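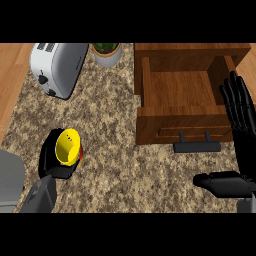 How does a robot know what to do next?

By Madalena Torres

Print this page | E-mail this page

Say you want to put a cup away in a drawer. Easy. You look, you reach, you grab, you drop it in. Took you three seconds and you were thinking about lunch the whole time.

Now try telling a robot to do it. A robot arm is metal and motors. It has no idea what a cup is. Everything it does comes from software, which is the list of instructions running inside its computer. So let's open up that software and poke around. Quick tour, four stops.

Stop 1: Seeing

A camera gives the robot a picture. But to a computer a picture is just numbers. Loads of them! Each tiny dot (a pixel) gets a number for how red it is, one for green, one for blue. Bright yellow? Lots of red, lots of green, hardly any blue.

The part of the software that turns numbers into "cup" and "toaster" and "drawer" is called perception. It learned by looking at tons of pictures where somebody had already said what was what. Sort of like you with picture books when you were two.

Knowing it's a cup isn't enough, though. Where is it? How far away? Which way up? A cup lying on its side needs a different grab. And is the drawer open or shut? Big difference if you're about to put something in it.

Stop 2: Planning

OK so the robot knows where stuff is. Next it needs a plan. Planning software breaks a big job into little ones:

Open the drawer.
Pick up the cup.
Move the cup over the drawer.
Lower it.
Let go.

Order matters alot. Let go before you lower it and, well, crash. Pick up the cup first with your only free hand and now how do you open the drawer? With two arms the robot has choices. One arm can hold the cup and the other can deal with the handle. But then the planner has to keep them from bonking into each other, so it checks the path of both arms, little bit by little bit, before anything moves.

Stop 3: Moving

This part is called control. The plan says "go there." Control figures out how much to turn every joint to get there. Shoulder, elbow, wrist, all at once.

Then it checks. Am I where I'm supposed to be? Nope, a bit too far left. Fix it. Check again. Fix it. Our team's program does this 128 times every second. You do it too, by the way. Close your eyes and try to touch your nose, then try touching a friend's finger. Harder, right? With no eyes to check with you miss.

Hands are different too. A gripper is like a clothespin, open or closed. Simple software. A hand with fingers has lots of joints so there's way more to work out. Which finger goes first? How hard do you squeeze?

Stop 4: Practicing

Robots mess up. A LOT. So many teams let them mess up inside a computer first. It's called simulation, and it looks like a video game. Pretend counter, pretend drawer, pretend cup. Drop the cup and nothing breaks. Push restart.

I asked Ayman Erraji, who writes robot software in Nurkumville, how his kitchen program called Livby was doing. He let it try the cup job 489 times overnight. It got it right 95 times.

"Which sounds terrible," he said, "but the night before it was 11."

What went wrong the rest of the time? Missed the handle. Knocked the cup over. Once it shut the drawer on its own fingers and just sat there. Ayman went through the mistakes, changed the code, and ran it again before breakfast.

One catch. The pretend world is never quite the same as the real one. Real drawers stick. Real light makes weird shadows. So programers change things up in the simulation, a different counter, a darker room, a heavier cup, so the software doesn't get too used to one kitchen.

Try it yourself

Get a friend and a plastic cup. Your friend is the robot, you're the software. Blindfold the robot. Tell it how to pick up the cup and put it in a box using only words like left, right, up, down, open, close. No saying "grab the cup." It doesn't know what that is, remember?

Then swap.

Related

Why do robots have elbows?
What is code, anyway?
Meet Bae, the robot that sorts socks
Clivton kids build a maze solver

This site uses cookies to remember your settings. By reading on you agree to our use of cookies. OK | More info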